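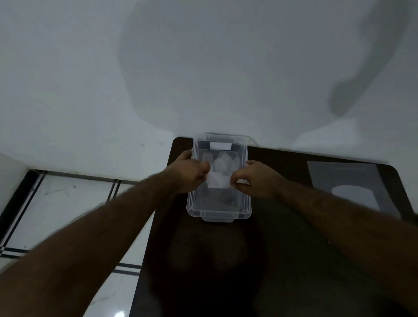

A reader wrote in after my last post to say that Dindance runs fine on Brekine as long as you turn off the audio stretching, and that I should have tried that before calling the game broken. Fair enough. I tried it this week, and the reader is mostly right.

For anyone who missed the last post, Dindance is a rhythm game that only came out on one console. Brekine is the emulator I use for that console. With the default settings, the arrows and the music drift apart after the first minute or so of a song. By the end of a long track I was hitting notes on the screen that I had already heard.

With stretching off, the drift is gone. The music crackles a little when a new stage loads, but it stays in time. I played 29 songs this way and finished all but one. The one that failed is the Kekana stage, which freezes on the loading screen. It did that with stretching on, too, so I think it's a separate problem.

A few other settings I changed while I was at it:

Internal resolution: back to native. At double, the menu text has thin lines through it.
Controller polling: 400 per second. I couldn't feel a difference above that.
Save type: memory card file, one per game. The shared folder option lost my unlocks twice.
Shader cache: cleared after the last update. The first few songs stuttered and then it settled down.

Latency is still the hard part. The game has its own calibration screen, and it goes up in steps of 8. I ended up four steps above the default on my TV and only one above it on the old monitor. If your hits keep landing late, do the calibration with the TV in game mode — the number you get otherwise won't be any use once you switch.

I also started Virnell again, from the beginning, on the same build. The flickering water in the harbor level is fixed. The map screen is still slow when you zoom out, and the minimap draws in the wrong corner if you force widescreen. I left widescreen off.

I'm going to try the Kekana stage with an older build next. If anyone has a save file from past that point, I'd like to know which version you made it on.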